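26/06/2019
By the Birkby workshop desk

Workshop tips: setting up a table for recording manipulation examples

These notes cover the bench side of gathering demonstrations for a learned policy: surface, tape, props, lighting and logging. They assume the arms are calibrated and the operator has done the Postel warm-up routine.

Surface. A plain white top is easy to clean and gives good contrast with dark props. Its drawback is glare. Move the lamp before touching the exposure, and check the result from the head camera, which looks down at a steeper angle than a person standing at the bench. Lock exposure and white balance once the lamp is set.

Tape. Duct tape holds well and tears by hand, but glossy tape throws bright streaks that shift as the camera moves. Matte gaffer tape is better for any patch larger than a hand. Lay strips with a small overlap and cut the ends with a knife. A torn edge is hard to reproduce when the patch is replaced, and episodes recorded before and after will differ for no useful reason.

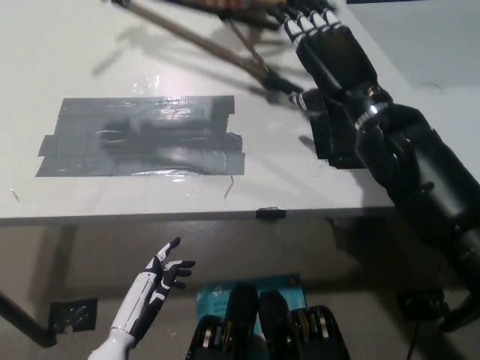 Right hand at the wooden sticks, with the dark gray tape patch on the white top. The tape surface is glossy and reflects in streaks.

Long thin props. Sticks and handles are awkward to grasp from a flat table. Vary the starting angle between episodes, and note it in the log. Allow two failed grasps, then reset. Keep the failures in a separate folder – they are useful later for training the success detector, but they should not be mixed with the clean set.

Debris. Wipe the top between blocks. Bits of wire, bristles and tape crumbs are easy to miss by eye and show up clearly on white. Anything left in place for a whole block becomes part of the data.

Floor. The head camera sees past the front edge of the table. Boxes and cables on the floor should either stay put for the full session or be moved often enough that their position carries no information.

Block length. Record 40 episodes, then stop for 14 minutes. Operators on the Skirov task set tend to rush toward the end of longer blocks, and the trajectories get visibly shorter.

Logging. Write down the prop, start angle, lamp position and operator code for each block. The Mfinanga sheet has 26 columns; most benches need only the first few. Fill them in before the next block starts.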